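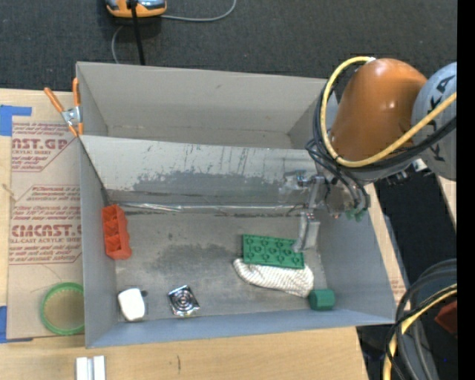 Grey divided bin on a wooden bench.

About Garkosen

Garkosen repairs, relines and resupplies reusable plastic storage containers for food processors, nurseries and parts warehouses. We work from a single site with 28 staff and handle containers from tote size up to full pallet boxes.

The business was started by Jozefína Vlček, a polymer technician who had spent her early career in injection moulding. Her first contract was for cracked harvest crates that a grower had intended to send to landfill. Most of them had split at the same corner, and the fix was a welded gusset that we still fit today with only minor changes.

What we do

Repair. Cracked walls, corners and rims are hot-air or extrusion welded using rod matched to the parent material. We weld polypropylene and high-density polyethylene. We do not repair PVC or fibreglass.

Relining. Replacement liners and dividers are cut to order from sheet stock. Straight and sloping dividers are available for most container footprints. Customers may supply a drawing or send in a sample container for measurement.

Washing. All incoming containers are washed before inspection. Labels and adhesive residue are removed at this stage unless the job sheet asks for them to be kept.

Resupply. Containers that fail inspection are granulated and sold to a recycler by colour. A credit is applied to the customer's account.

Inspection and grading

Every container is graded before quoting. Grade A has surface marking only and is returned without repair. Grade B has damage that can be welded. Grade C is not economical to repair. Scuffing and shallow scratches do not affect the grade unless the container is used for direct food contact, in which case surface depth is measured with a gauge and recorded.

Welded seams are leak tested where the container is required to hold liquid. Load testing is carried out on request and takes 2 working days.

Capacity

The workshop can process 3,000 containers a week in mixed sizes. The busiest month is June, when growers send in stock between seasons, and lead times are longer then. We hold tooling for 34 container patterns, including the Avar and Harkitz ranges. Other patterns can be accommodated after a sample has been assessed.

People

Jozefína Vlček remains managing director and signs off all new repair methods. Guðlaug Oddsson manages the workshop and is the contact for technical enquiries, drawings and material data. Freight is organised through Kubíček, which collects on weekdays from metropolitan and regional addresses.

Page last revised November 4, 2024.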